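Visit report: Gatness demonstration floor, two-arm handling cells

Reading time: 5 min

The visit covered one question for next year's equipment plan: whether a two-arm cell can take over part of our sheet handling, and what it would cost to keep one running.
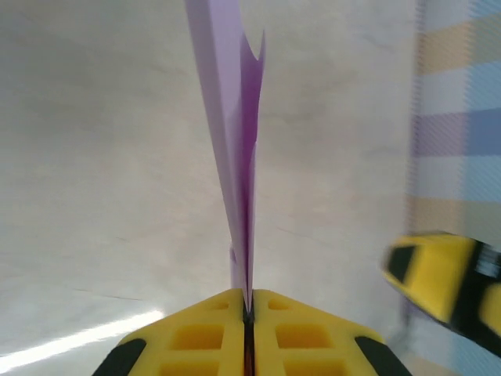

Purpose and background

Trimix packs and kits light sheet goods: tissue, craft paper, thin foam, printed inserts. The line at Busisside does the separating and folding by hand. The equipment plan for the coming year has one open line for automation, and three suppliers were asked for proposals. Gatness was the only one of the three to offer a working floor visit before quotation. The visit took place on August 31, 2024, and lasted most of the day.

Work on the floor

Gatness runs its two-arm cells at ordinary table height on a pale, matte work surface. Each arm carries a two-finger gripper. The fingers are chunky yellow blocks with square pockets molded into them and black pads on the outer slopes. A small camera sits at the wrist and looks down past the fingers, so the operator's screen shows the grip point and whatever is being held.

The job of most interest to us was thin sheet. One gripper holds a piece of lavender material near its base, on edge, while the other arm comes in from the side. The piece was creased along its length and ragged along one margin, with more than one layer overlapping. This is closer to our returns and offcuts than to clean stock, and it was useful to see it on the table. Most demonstrations we have attended used new card cut square.

Two points were noted for the specification:

- The fingers pinch the sheet along a narrow line. Our tissue grades mark easily, and the quotation should state the lowest repeatable grip force.
- The wrist view is good at the fingertips and poor beyond them. The other arm blurs when it moves fast. If the camera is to be used for inspection, the cycle needs a pause, and the pause has to be counted in the cycle time.

Rate

Gatness would not quote a rate for our material without a trial, and we did not press for one. For planning we used our own requirement. The Busisside line needs 642 finished kits per shift from the folding station. Any cell that falls below this figure would have to be paired with a manual position, and the labor saving in the draft plan would then be wrong. The supplier was given this number and asked to reply against it.

Cost structure

The proposal is split into four parts: arms and controller, grippers, table and guarding, and integration. The arms are the largest single item but also the most predictable. Integration is the part most likely to grow. In the draft, it is priced by the day with no upper limit, and we asked for a fixed price with a written scope.

Payment as proposed is 60 percent on order and the remainder on acceptance. Purchasing normally holds more back until the end. We suggested 30 percent on order, a second payment on delivery, and the rest after the acceptance run. Gatness took this away without a commitment.

Lead time from order is 85 days. That excludes the guarding, which is made by an outside shop. An order placed after the start of the year would put commissioning in March at the earliest, if the guarding drawings are approved on the first pass. Ours seldom are.

Consumables and spares

The pads and fingers wear, and the budget has no line for either. We asked for unit prices, minimum order quantities and the change procedure. A finger set should be something the line technician can swap without recalibrating the wrist camera. The service lead said a short check routine is needed after each swap. The routine was not shown and should be requested in writing, with its duration.

Suggested first order of spares: two complete finger sets per arm, one cable set, one camera. One spare camera per cell looks like too many until the delivery time for a single unit is known.

Software

The cell is set up through a package called Sharifi. It records the arm positions and both wrist views and lets the operator replay a job step by step. The license is annual and tied to the controller. We need to know what happens to recorded jobs if the license lapses. The sample contract is silent on this.

Export of the records is possible, but the file sizes are large. IT should be asked to price storage before the order is placed. The same happened with the label inspection system, and the extra drives came out of the maintenance budget.

Site requirements

Floor space for one cell fits in the bay now used for pallet staging. Power is adequate. Lighting needs attention. Overhead fixtures above a smooth pale table can leave bright streaks in the camera view, and the lamps in our bay are older and hang lower. Diffusers or a duller table covering should be priced as part of the site work. A mat with a marked edge would also make it easier to reset the table position after cleaning.

Open items for the supplier

1. Trial on three Trimix grades, including one with torn edges.
2. Lowest repeatable grip force, with the test method.
3. Fixed price for integration.
4. Price list for fingers, pads and cameras.
5. License terms after expiry.
6. Noise level at the operator position, measured with both arms moving.

Recommendation

Keep the automation line in the plan at its present value and add a separate line for spares and lighting. Do not release the order until items 1 and 3 are answered. The samples for the trial can be taken from the returns cage and shipped with the next outbound load. Packing should keep the torn pieces flat, between boards.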